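Pitlow head rig: setup and upkeep notes
Maintained by Efua Odoi. Last revised 23 Apr 2024.

What it covers
Pitlow is the head-worn camera rig we use to record hand demonstrations for the Trirner arm. These notes cover fitting, aiming and routine care. The task set is "vanity tidy": small cosmetics go in and out of a clear organizer with square compartments.

Contents
Episodes: 578
Held out for testing: 54 of the 594 originally planned were droppedTraining split: 540

Fitting
Tighten the rear strap first, then tilt the camera down until both hands and the whole organizer are in view with the elbows relaxed.

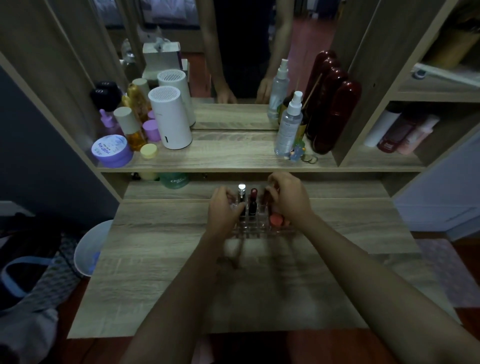
Lock the tilt screw once the aim is right and leave it for the session. If the strap slips, stop and aim again — a shifted view spoils the calibration for every later episode.

Care
Wipe the lens before each session. Check the cable clip every 6 sessions and replace it if the jaw has gone slack. Korkor Adjei keeps the spares.

Known problems
Clear plastic and shiny caps give poor depth. The mirror shows a second set of hands, which the tracker sometimes picks up, so mask it before export.

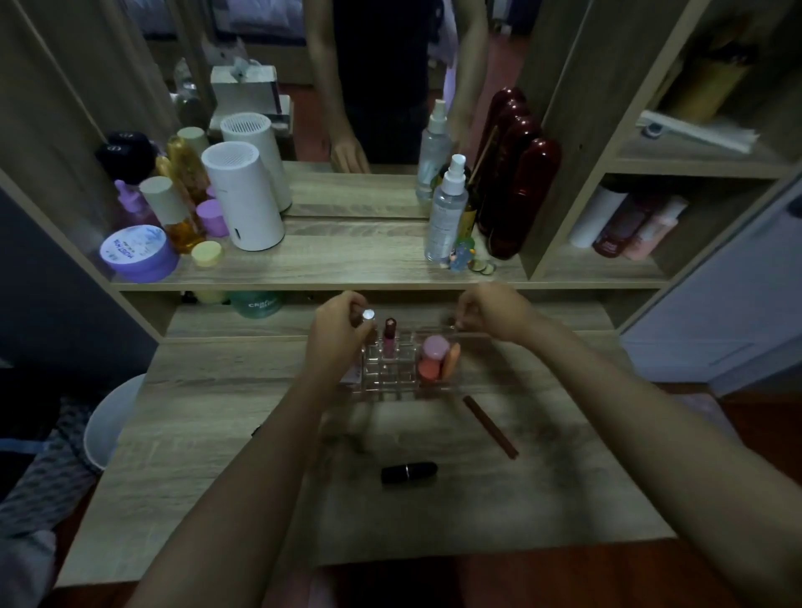

Silver-capped tube going into a front slot, left hand.

Faults go to Abdul-Rahman Ametepe with the episode number.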